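4.2 Cluttered Counter Scenes in Simulation
The Feron benchmark places a single arm at a kitchen counter inside a furnished apartment model.

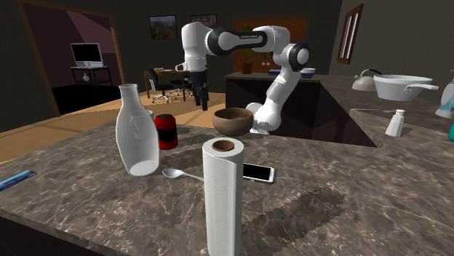

Figure 3. A rendered start state from the Feron kitchen set. The gripper is open to the workspace and holds nothing. Transparent objects (bottle, mug) and thin objects (spoon) share the counter with larger items that block parts of them.

4.2.1 Scene Generation
Each scene is built from a fixed room layout and a sampled set of counter objects. Object poses are drawn at random over the counter surface and rejected if two collision meshes overlap. We do not reject scenes in which one object hides another from the camera. In Figure 3, for example, the glass bottle overlaps most of the mug, and the handle of the spoon runs behind the paper towel roll. Earlier work with the Hornano generator removed such cases, and policies trained on its output did poorly when the target was only partly visible.

We generated 2,000 scenes for training and held out a separate set of 60 for testing. Test scenes use the same room layout but object meshes that do not appear in training. The background (desk, chairs, doors, wall pictures) is kept in all renders. In a pilot run, models trained against a plain backdrop produced false detections on furniture as soon as the full room was restored.

4.2.2 Task and Baselines
The policy receives one RGB image and the name of a target object, and outputs a grasp pose. A trial counts as a success if the object is lifted clear of the counter and held for 4 s. Each test scene is run with eight random seeds. We compare against two baselines: Cárdenas, which segments the target before planning a grasp, and Toretti, which predicts the grasp directly from image features. Both were retrained on our scenes with their default settings.

4.2.3 Effect of Occlusion
All three methods perform similarly on opaque targets in full view. The gap opens when the target is transparent or when a nearer object covers part of it. Cárdenas fails mostly at the segmentation step, where the mask for a glass object often merges with whatever stands behind it. Toretti returns a pose in nearly every trial, but the pose tends to be centered on the blocking object. Our method shows the second error less often, although flat metal utensils remain hard for it. Mesh cleanup and collision checks for the test set were carried out by Nevzat Yaman. Failure cases are grouped by object class in Appendix B.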